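Print this page | E-mail this page

Enstead Arts and Crafts Room
Minutes of the Users' Meeting, March 21, 2026 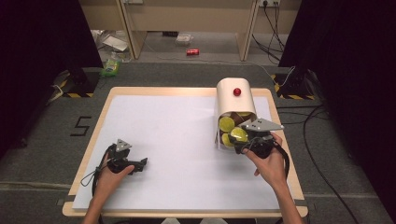
Present: Kathleen Keogh (chair), Liam Horgan, Bláthnaid Phelan, Kaj Hallgrímsson. Apologies: Daithí Moynihan.

The meeting opened at 10:15 a.m. in the downstairs room.

1. Minutes of the January meeting
Read and agreed with one correction. Under item 4, "shelf brackets" should read "shelf liners." Kaj had already bought the liners and they are in the hall closet.

2. Boards and paper for floor work
Liam reported that covering the wooden boards with white paper before use on the carpet is going well and that people find small pieces easier to see against it. The paper should be cut a little smaller than the board so that a strip of bare wood shows all the way around. Sheets cut to the full size of the board have been catching on sleeves and tearing at the corners.

Bláthnaid asked if the paper could be taped down. Liam said tape had lifted the surface on one board in January and he would prefer not to. Agreed to go without tape for now. Used sheets go in the paper recycling if they are clean and in the trash if there is glue on them.

Kathleen noted that the roll of paper is kept behind the door and has been put back standing on its end twice. It should lie flat on the bottom shelf.

3. Round pieces and the white bin
There was a long discussion about the white bin with the red knob. The yellow-green discs and the brown pieces are being kept in it together. Kaj said he would like them separated, as the Tuesday group only wants the yellow ones and has to pick them out each time. Bláthnaid said her group uses both and likes having one container to carry. She also said picking through the pile is half of what her group comes for.

Agreed that the mixed bin stays as it is. Liam will look for a second container with an opening low down at the front, so pieces can be reached without tipping the whole thing over. If one turns up, the Tuesday group can have its own set of yellow pieces. Kathleen asked that it be easy to wipe out.

Kaj asked that anyone using the bin stand it on the board and not directly on the carpet. The dark gray carpet hides brown pieces very well and two were found under the radiator when he vacuumed.

4. Carpet
The quote from Vallis for cleaning the downstairs carpet is $300, with furniture moved and put back. Daithí had sent a note asking if the upstairs landing could be included. Kathleen will call and ask. It was agreed to go ahead with the downstairs room either way, on a weekday morning when there are no sessions. Boards need to be off the floor the night before and stacked against the long wall with paper between them.

5. Money
Bláthnaid gave the figures. The supplies account stands at $1,976 after the paper and shelf liners were paid for. It was $2,366 at the January meeting. The difference includes the Deschamps invoice for glue and card, which was held over from last year. No questions.

6. Storage labels
Kaj has printed new labels. The old ones were peeling and a few no longer matched what was in the boxes. He will put them on next week and asked people not to swap lids in the meantime. Liam asked for larger lettering on the top shelf. Kaj will reprint those.

7. Any other business
The door to the hall closet is sticking again. Liam to plane it.
Kathleen has the spare key and will pass it to Daithí.
The Tranda catalog has arrived and is on the windowsill for anyone who wants to look through it before the next order.

The meeting closed at 11:25 a.m. Next meeting to be set once the carpet date is known.

Minutes taken by Bláthnaid Phelan.

Print this page | E-mail this page

Recent items
Minutes of the January meeting
Downstairs room: opening times
How to book a board or a table
Supplies order form
Hall closet: what is kept where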